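Why Do We Yawn (and Why Is It So Catching)?

Try something for me. Read the word "yawn" slowly, say it out loud, and stretch out the middle of it, like this: yaaaaawn. Did your jaw start to feel a bit funny? If it did, you're in very good company, because I have had to stop typing twice already and I've only written four sentences!

A yawn is a big, slow breath in, with your mouth wide open, and then a shorter breath out. Your jaw stretches, your eyes squeeze up (sometimes they even water), and for a moment everything sounds far away, as if you had put your head in a bucket. That last part happens because tiny muscles near your ears pull tight while your jaw is stretching.

Now, you'd think that something everybody does would be easy to explain. For a long time people said that we yawn to get more oxygen, the part of the air our bodies need. It sounds sensible, doesn't it? But when scientists gave people extra oxygen to breathe, they went right on yawning. So that idea had to go back in the box.

Another idea is that yawning helps cool down your brain, a little like opening a window in a stuffy kitchen. And another is that it helps your body change gears, from sleepy to awake in the morning, or from busy to sleepy when it's nearly bedtime. Scientists are still arguing about it, in a friendly way, and it may be that more than one of them is right.

You don't even have to be born yet to do it. Doctors have seen babies yawn before they are born, when there isn't any air in there at all! Dogs yawn, cats yawn, and so do lions and chimpanzees. A dog may yawn when it's worried, too, so a yawning puppy at the vet might not be tired one bit.

The catching part is my favorite. Seeing a yawn, hearing one, or even thinking about one can set you off. Very little children don't seem to catch yawns much, and then somewhere around the time they start school, they do. Some dogs may catch them from people. Why not try it on yours at bedtime, when the whole house is winding down?

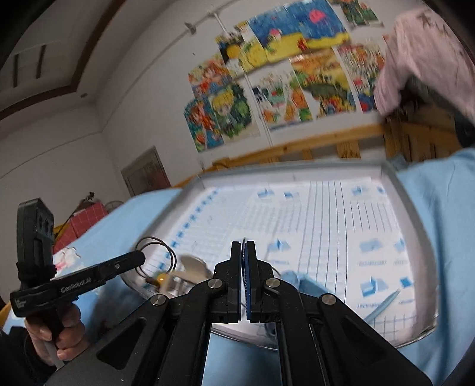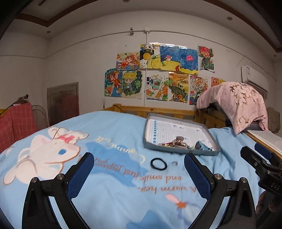
Nobuhle Oosthuizen wrote in to tell us that she read this page to her class in Jarnerano on a Wednesday, right after lunch, and that 11 children were yawning before she got to the part about the oxygen. She would also like to know whether fish yawn. Some fish do open their mouths very wide in a way that looks just like it, but whether it's the same thing as your yawn is a question people are still working on.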